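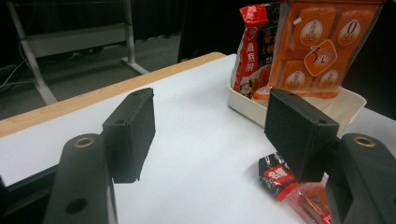 Margit Halász has tested adhesives at Prarkero for long enough to be wary of the word "strong." Customers ask for it constantly, she says, and they usually mean one of several different properties.

"Somebody calls and says the glue is weak. I ask how the joint came apart. If they don't know, I ask them to send me both halves."

The two halves are where she starts. Adhesive left on both surfaces means the glue itself split. Adhesive left on only one surface means it never bonded well to the other, and changing to a more expensive product seldom helps. "In that case I want to hear about the cleaning step. What solvent, what kind of cloth, how often the cloth gets changed."

The lab runs two main tests. In lap shear, two overlapping strips are pulled in line until the joint lets go. In peel, a flexible strip is drawn back at a fixed angle and the force is recorded along its length. A product can do well in the first and badly in the second. Halász mentions a rigid epoxy, sold by Plekura for metal brackets, that held through every shear run and gave way early in peel. "The data sheet had the shear figure in large type. Peel wasn't listed."

Bond line thickness is the other thing she brings up without being asked. Her standard specimens are set at 200 microns with glass beads mixed into the adhesive as spacers. Shop-floor joints vary far more. On one batch of returned parts she measured a low of 50 microns and a high of 371, on parts assembled at the same station.

"They were clamping by hand. One person tightened until it felt right, another until the glue squeezed out."

Asked about cure time, she is brief. Handling strength and full strength are separate numbers, and she would like both printed on the tube. Until then she keeps her own table, now at some 356 entries, sorted by substrate and by room temperature during cure. July results get a separate column for humidity.

She doesn't give out the table. "People would read one row and stop there."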